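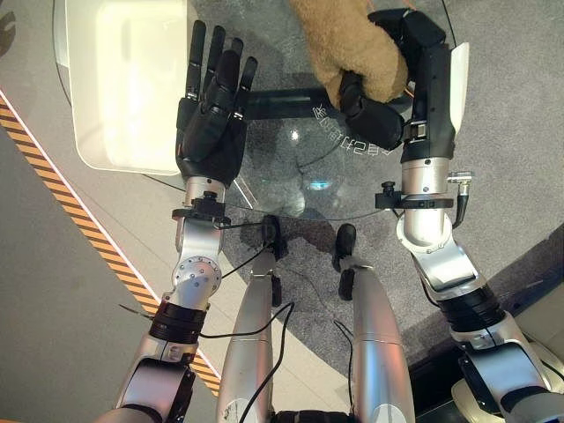
Demo day, home tidy-up setup
3 Aug 2022

Went over to Werkstead for the Navideo open day. Meenakshi Warrier on the visitor side, me on notes. Whole thing runs around a round-ish glass coffee table on gray carpet, job is clear the table. White bin for the soft stuff.

Glass worries me. Clear top, printed characters, reflections, carpet showing through. Asked what depth does on it, got a shrug. Usau had the same trouble with their glass shelf and ended up masking by hand.

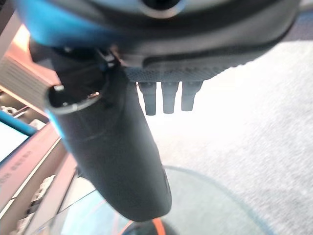 Wrist cams run the whole time, log says 2,661 frames for the morning block and 619 after lunch. Need to check teh timestamps against the head cam before anybody uses them.

Table load for the next block: cola bottle, pineapple on a plate, woven bag, tall can with yellow lid, plus some fruit. White tray on the near left.

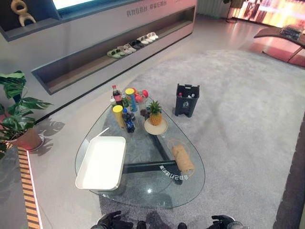

Asked for slower approach speed near the bottles, they said 21 percent is already the floor. Rashidi people wanted a repeat with the plush toy. Fine by me, soft things are the bit I came for. Grip force numbers to be sent, chase if nothing by end of August.
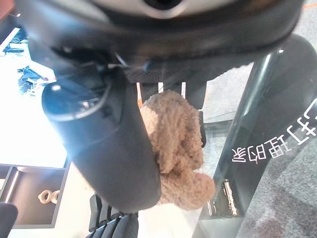
Notes by Bakari Laizer

To do: ask for raw wrist video, get the grip force file, send Meenakshi the 3 questions on calibraton. Return visitor badge, still in my jacket.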